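The 447 that wasn't

12 June 2023

Every vendor I have dealt with sells the same number, the success rate, and I have stopped reading it. What I want to know is what the machine does on the tries that don't count as successes, and whether it knows. Ours didn't.

Some background, for anyone who hasn't been following my complaints. I look after the test bench at a small shop in Eltville. We fold and pack textile goods for other people, and last year somebody above me decided we should find out if a gripper could move folded cloths from a bench to a tray. The control software is called Kinby. The handling kit came through an outfit called Hourani, who were polite throughout and answered the phone, so nothing below is a complaint about their manners.

Kinby keeps a log. Each cycle gets a line: approach, close, lift, travel, release, and at the end a verdict. After the first long run the log showed 447 cycles and 447 good ones. The summary page drew a green ring with 100 in the middle of it. People came over to look at the ring. I got a mail with the word "impressive" in it.

There were 3 cloths in the tray that had landed half open, and a small heap on the floor behind the bench.

I don't think anyone lied. The verdict is worked out from the finger position at the end of the close and the motor current during the lift. If the fingers stop before they are fully shut, Kinby concludes that something is between them. If the current stays in a certain band, it concludes that the something is still there. Nowhere in the chain does anything look at the tray. I asked if that could be changed and was told the tray check was planned for July, as an option, at a price.

So I went through the log by hand with the video next to it. It took most of a week that I was supposed to spend on other things. I gave up at cycle 207, partly from boredom and partly since I'd found what I was after by then. From cycle 160 or thereabouts onward the closing position creeps. It is a tiny amount per cycle and you'd never see it if you only read the verdict column. The fingers were stopping earlier and earlier, and the software took each early stop as proof of a nice thick bundle.
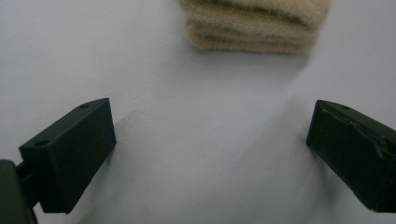 The fault was in the stopping point, and I blamed the wrong parts for two days. First I blamed the cloth, which is the obvious suspect. It's fuzzy, it squashes, and a folded bundle of it never has the same height twice. Then I blamed the shadows on the bench, which made no sense, seeing that nothing in the verdict uses a camera. Only after that did I take a proper look at the fingers with the gripper open, and they don't match. The left one is a smooth block. The right one has a thin, wrinkled covering over it, with creases running across the front. A crease is not a fixed thickness. Push on it and it flattens a bit, drag a fuzzy cloth past it and it bunches up somewhere else. If you are deciding "part present" from where the fingers stop, you had better know how thick the fingers are, and with that covering on we didn't.

I ran the test everyone should run first and I hadn't. I took the cloth away and told it to pick up nothing. With the zero taken before the long run, Kinby closed on thin air, stopped short on the ridges, lifted, traveled, released, and wrote "good" in the log. I did it again to be sure. Good. I showed it to the person who had written "impressive" and we stood there watching the arm carry nothing to the tray with great care.

The current check should have saved us. It didn't, because a cloth like that weighs so little that the band had been opened up during setup until empty and full both fell inside it. I have the setup notes. The line says "widened to stop nuisance trips." I wrote that line. I remember being pleased with it.

Here's the bit that bothers me more than the heap on the floor. The same signal, part present, is what the arm uses to decide that it may move fast. With a part it travels at one speed and with an empty gripper it is supposed to stop and wait for a person to come over. A person did come over, more than once, to pick up cloths. Each time the gripper was empty and reporting full, and the arm carried on because as far as it knew there was work to do. We have a light curtain on the front of the bench and it works, I've tested it. It does not cover the back, where the cloths were falling. No one was hurt. I would like that to be down to something better than luck and I can't make the case.

We've now closed off the back with a panel that has an interlock on it. That cost less than the tray check.

As for the fix, Hourani's suggestion was to re-zero the fingers every 100 cycles. I tried it and the creep does shrink. I still don't care for it. Zeroing on a surface that moves just gives you a fresh wrong number at regular intervals. I'd sooner have both faces the same, with something bonded flat, and measure from there. They said bare fingers would let the cloth slip. Maybe so. I'd rather have it slip and be told.

Rivia, the people we buy the trays from, make a scale that fits underneath one. It's a dumb thing with a cable. You put a cloth in, the weight goes up, and if it doesn't go up you haven't got a cloth. I've asked for one on loan. Kinby has no input for it at the moment so I'll be reading it through a separate box and comparing the two logs myself, which I expect to be tedious.

The green ring is still on the summary page. I asked if it could be hidden and apparently it can't. I've stuck a piece of paper over that corner of the monitor, and the next run starts when the scale gets here.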